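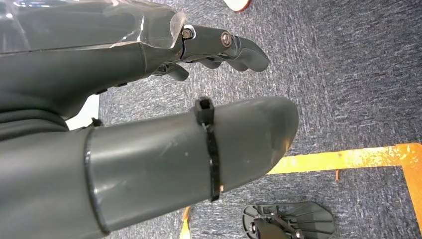
For the last months I work on a question which sounds small: can a hand know that it is starting to lose an object, before the object moves enough for a camera to notice it? Our group calls the method Flusirar. It uses only the motor currents of the fingers and a short history of the joint angles, with no skin sensors. This choice makes the mechanical side important, also the ugly parts of it. The clear plastic cover over the back of the hand, for instance, pulls a little on the knuckles when it creases, and the current goes up as if the finger is touching something. Even the cable tie around the arm matters to me, I do not like to move it between recordings. The first version of the model learned the cover very well and the objects not so well.

Last updated: 2018-06-12
Reading time: 5 min

So I changed the training. Before each grasp the hand now closes slowly on air one time, and we subtract this empty curve from the curve of the real grasp. Pei-shan Man proposed it in a meeting and I was against it, I thought it costs too much time. I was wrong about this.

We recorded 1,223 grasps with the new procedure and kept 200 of them away from training. On these 200, the old model missed 40 slips and the new one missed five. False alarms are almost the same as before, and I am not happy with them. Most come when the wrist turns during the lift - the weight moves to another finger and the model believes it is a slip.

I also tried the filter from the Rosteck toolbox, with the default settings and then with a shorter window. The shorter window reacts faster but is nervous with soft objects, such as the sponge and the small bag of rice. For now I keep the default.

One open point is how long an empty curve stays valid. When the motors get warm the friction changes, and I have only measured this for one finger, the index. In July I want to repeat it for the others and also for a second hand, if Le Roux can give us theirs for two weeks. The recordings need some cleaning of the labels before I can share them.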